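Arm base walks on the desk clamp, wrist calibration drifts
Hardware > Small arms > Setup and maintenance

fandetach
Joined September
Posts: 40

Arm is clamped to the corner of a desk, working over a toy kitchen. After a long session the wrist homing is off by 7 counts, sometimes 15. I redo the calibration, it's fine, then next morning it's off again. Firmware is current. Cables are the stock ones.
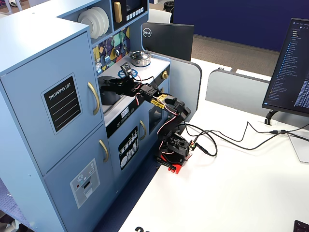

I've swapped the wrist servo once already and got the same drift with the new one. Before I order another I'd like to know if anyone has seen this from the base and not the joint.

prarkeck_k
Posts: 1125

Check the clamp first. White desktops like that are slick, and one clamp lets the base turn a hair every time the arm reaches out to full length. Put a strip of thin rubber under it and draw a pencil line along the base. If the line moves, you have your answer.

leitner

I don't agree. A base that turns gives you a position error at the gripper. It does not change the homing count on a wrist joint. Those are separate faults. I'd look at the horn screw on the wrist servo. Take it out, clean it, one drop of threadlocker, put it back.

fandetach

Horn screw was a quarter turn loose. Tightened it and ran the reach again from a center pose.

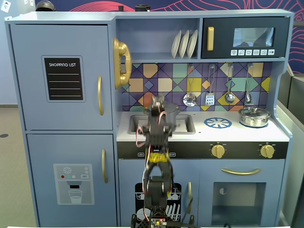 Drift went down to 2 counts overnight. I did the pencil line too and the base had moved, so I think I had both problems.

prarkeck_k

So it was the clamp.

leitner

It was the screw. The clamp was a second problem. Also leave more slack in the servo leads at the elbow. If they pull tight at the end of travel they load the joint, and you'll be back here in a month.

waltley

Adding one thing. Wipe down the housing before you recalibrate, and look in the screw recesses while you're at it. Grit gets in there and the driver bit won't seat, so the screw feels tight when it isn't. I use a dry brush, no spray.

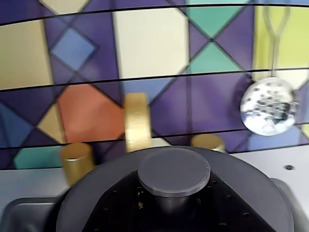 Housing and cap, with the gold cylinders behind

fandetach

Will do. Rubber strip is on order. I'll run it for a week with the leads rerouted and post the counts.

leitner

Post them with the clamp as it is now, before the rubber goes on. Otherwise we won't know which fix did what.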